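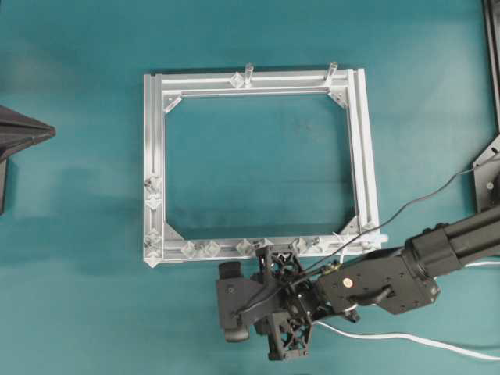 2021-03-08, Flirnura sleeves and the wool that won't behave

Picking up where I left off Friday. The Flirnura coat is back on the stand with its third toile sleeve pinned in, and I think we're finally getting somewhere! The pitch was wrong the whole time. I'd been blaming the sleeve cap (and shaving it, and shaving it again) when all it wanted was to swing forward a touch in the armhole. I unpicked it, turned it toward the front until the drag lines at the back went away, and pinned it there. Marked the new shoulder notch in red. Please use the red one, the blue ones are all old and I haven't got the heart to recut the pattern card yet.

So the cap goes back to the height it was before I started fiddling. I traced it off the first card, which luckily was still hanging at the back of the rail behind the raincoat blocks. If you cut anything from the card marked "sleeve B," put it in the scrap bin and cut again, sorry.

Cloth

The Ralalo wool came in this morning, the rust one, article 3437. Lovely color, much warmer than the swatch, with a bit of orange in it when you hold it up at the window. But it's spongier than the sampling length we had, and it grows. I steamed a square of it over the ham and it let go sideways and stayed there. Great for easing in a sleeve cap, terrible for a patch pocket. I put fusible on the pocket mouth and it still smiled at me when I lifted the edge, so next try is a strip of straight-grain stay tape, hand basted, before the fold gets pressed.

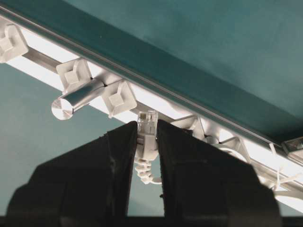

Also tried the pocket with the lining bagged out and turned, the way we did on the November jackets. Too thick at the bottom corners. You get a little knob there that no amount of clapping will flatten. Going back to a pressed hem allowance all round with the lining felled in by hand. It's slow, I know, but it sits flat and it looks like something you'd want to put your hand in.

Pressing notes for this cloth, so I don't have to learn them again: wool setting, lots of steam, cloth on top, lift and set down and never slide. Let it go cold on the board before you move it. I got impatient with the left front and now it has a wave in the edge. I've hung it up and will see tomorrow if it relaxes, otherwise it gets recut, and there's enough on the roll for that.

Lining

Still undecided! Brolport want the striped viscose and I do see why, it's gorgeous against the rust. It also frays if you look at it. I ran a test seam on it with a fresh fine needle and the stitches came out clean, but the edge was already halfway to the seam by the time I'd turned it over twice. If we go with it, every piece gets a wider allowance and gets overlocked as soon as it's cut. The plain twill would be so much easier. I'll make up a sleeve in each and let them pick one up and pull it on over a sweater, which tells you more than any swatch card.
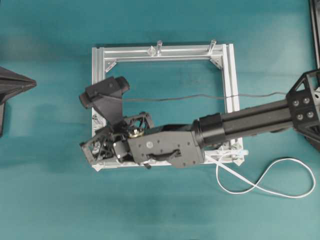
The price question came up again too. Palamarchuk quoted for the horn buttons at 500 pieces and at 2000, and the drop between the two is tempting, but I can't see us getting through the larger lot unless Brolport put the same button on the cropped version. I asked, no answer yet. Meanwhile the samples are in the tin on the shelf over the buttonhole machine. The darker one is my favorite, it picks up the brown in the stripe.

Buttonhole tests on the rust: keyhole, with gimp, cut after. Without the gimp the hole gapes as soon as you use it. The thread I had on was a shade too red, so don't go by the color on the test strip, just look at the shape. Need to order the next shade down.

For tomorrow: collar. The undercollar wants to be on the bias and a bit smaller than the top, and I'd like to try pad stitching it by hand just this once before we talk about what the factory can do. Recut the left front if it hasn't settled. The coat needs 2 more hanging days before anyone levels the hem, so please leave it on the stand.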